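Grakero Travel Club - regular meeting, minutes

Opened a few minutes late, sign-in sheet still going round. Quorum OK. Last minutes read, one fix (ferry, not bus, on the return leg), then approved.
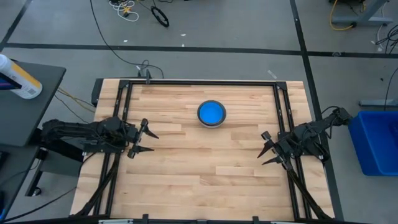 FLULBY, January 9, 2018

1. River trip vs. coach trip

Long talk on this. Club has to pick one for fall, can't carry both. For the river: unpack once, meals in, less walking between stops. For the coach: cheaper, more time in the towns, easy to bail out if sick. Several members did the river run with Munteanu before and liked it, food good, cabins on the lower deck noisy near the engine. One member said the coach seats on the last trip were murder on the knees. Noted.

Show of hands, river it is. Sail date in November, when the low season rate kicks in. Cold on deck by then, bring layers.

2. Price and deposit

Munteanu quote read out. $771 per person, double cabin, port fees in, tips and drinks out. Single supplement not in the quote, need to ask. Also ask what happens if water is low and the boat can't get up to Pokunstead. Do we get a coach for that part or a refund? Nothing in the paperwork either way.

They will hold 12 cabins for us with no deposit until the next meeting. After that first come first served. Members wanting a cabin to put name on the list with cabin mate. If no cabin mate, write "will share" or "wont share" so nobody gets a surprise.

Question on paying in parts. Yes, deposit then balance, no card fee if by check. Refund terms to be handed out on paper before any money is taken. Motion on that, seconded, passed. 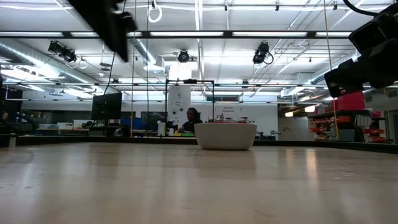
3. Shore days

Stop at Pokunstead is a full day if we get there. Choices are the old town walk, the salt cellar tour or on your own. Salt cellar has a lot of steps and no elevator, put that in the flyer in big letters. Walk is slow pace, guide speaks English.

Other stops are half days, boat leaves on time and does not wait. This was a problem for 2 members last time. Meeting point to be printed on the back of the name tags.

Bikes on board, free, but only 6 of them. Sign up with the crew, not with the club.

4. Insurance

Club does not sell it and cant advise on it. Everyone to sort their own before the balance is due. Discussion of whether to make it a condition of going. Some for, some strongly against, tabled to next meeting. Members over the age limit on their current policy should call and check now, dont leave it.

5. Getting to the boat

Shared shuttle from Flulby to the airport or everyone drives. Parking is steep for that many days. Get a shuttle price both ways, early pickup. Flights: members book their own, but come in the day before, the club will not chase a boat for anyone. Hotel near the dock for that night, ask Munteanu for a group rate.

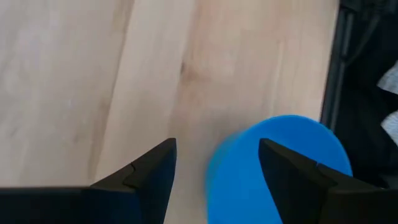

Wooden surface, wood grain.

6. Other buisness

Slide night moved to after the potluck. Old brochures in the closet to be thrown out, take what you want first. Passports: check the date, needs to be good well past the return. Request for a lunch trip in spring for those not doing the river, ideas in the box by the door.

To do before next meeting: single rate, low water terms, shuttle price, hotel rate, flyer draft.

Moved to close, seconded, carried. Cabin list stays on the clipboard.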